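The House Rules

How a small sorting lab in a former shoe warehouse came to write the handbook its neighbors keep asking to borrow

By Tuva Wikström

The first thing you are given at Brakommont is a cup of coffee, and the second is a binder. It is a fat, friendly thing with a cloth spine, softened at the corners by years of thumbs, and Jonatan Nyberg puts it in your hands the way other people might hand you a photo album. He wrote the first page himself, on a train, and he will tell you which page that was and what he now thinks is wrong with it (quite a lot, as it happens).

The binder holds the rules. There are 38 of them at the moment, and they cover everything a person has to do before, during and after a robot arm is allowed to pick something up. Some are the sort you would expect: who may stand where, who has a hand near the stop button, how fast the arm may travel when anyone is within reach. Others are so homely that I laughed out loud when I got to them. Rule 12 says that soft toys must have their tags snipped off. Rule 19 says you may not tidy the basket.

I asked about Rule 19 at once, naturally, being a person who tidies baskets.

"People are kind," Jonatan said, pouring more coffee. "They see a robot about to reach into a mess and they want to help it. So they move the ball a little to the left. And then what have you tested? You've tested your colleague." 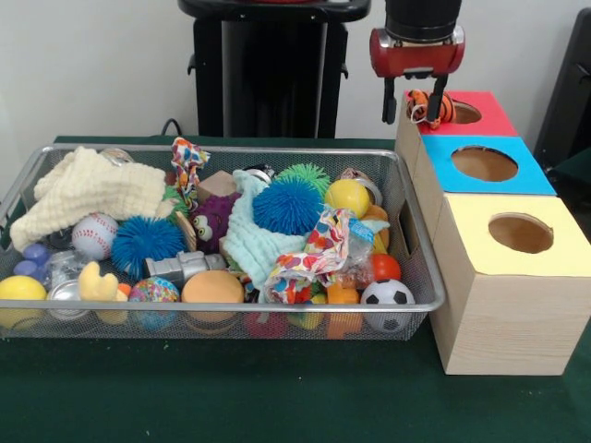 The tiger at the red-topped box. The toys share their basket with several pieces of cloth.

Cloth, I learned, has a whole section to itself. A ball is a ball from every side, but a muslin folds and slumps and drapes itself over its neighbors, and the handbook asks that at least one piece of fabric go into any basket used for a trial. It also asks for a mix of sizes and textures, and it is particular about the spiky rubber-band sort of balls, which everybody at the lab calls koosh balls and everybody seems to have an opinion about. The boxes get a page too. Their tops are to be in different colors, each with a round hole, and the colors are to be written on the trial sheet in the same words every time. Jonatan can talk for a long while about the winter when half the staff wrote "pink" and the other half wrote "red."

It would be easy to find all this fussy, and I did for the first hour or so. What changed my mind was the logbook. Every trial gets a line, good or bad, and the book had reached 3,647 lines when I visited. The rule here is a short one: write it down before you talk about it. A dropped toy goes in. A pick that someone stopped early goes in, with the name of the person who stopped it, and the binder says in plain words that no one is to be teased for stopping. I read several pages of those lines over my sandwich and found them oddly good company.

The handbook has begun to travel, too. Nusta, which packs mail-order garden supplies, took a copy in March and sent it back with 34 penciled comments, most of which were adopted. Sandberg, a firm with a much bigger floor and much bigger arms, kept the chapter on clearing the table and rewrote the one on speed. Jonatan was delighted by both. He would like the thing to be marked up by as many hands as possible, and he keeps the returned copies on a shelf above the kettle.

There is a shared edition on the way as well, under the name Dremano, which will have wide margins for precisely this purpose. It is being tried out at the lab a chapter at a time, and I went back to watch.
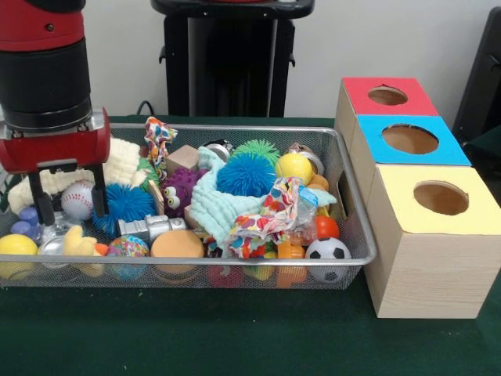
BRAKOMMONT LAB, 2026-09-30

The chapter of the day is "Approach," and the talk is all about how an arm should come down into a crowded basket. The draft says the fingers should be straight above the pile before they go in, and that the person running the trial should say aloud what the target is. The baseball sits below the gripper, with a blue koosh ball beside it and a purple googly-eyed monster not far off, and I can see why someone wanted the saying-aloud part. There is plenty in there to be confused about.

We spend a good part of the morning on a single word. The draft reads "clear of the rim," and a young engineer from Nusta would like to know how clear. Someone suggests a finger's width, someone else asks whose finger, and off we go, very happily, for longer than I would care to admit. In the end the sentence gets a number in millimeters, 70, and a small drawing.

Jonatan inks it into the binder himself, blows on the page, and goes to see whether there is any coffee left.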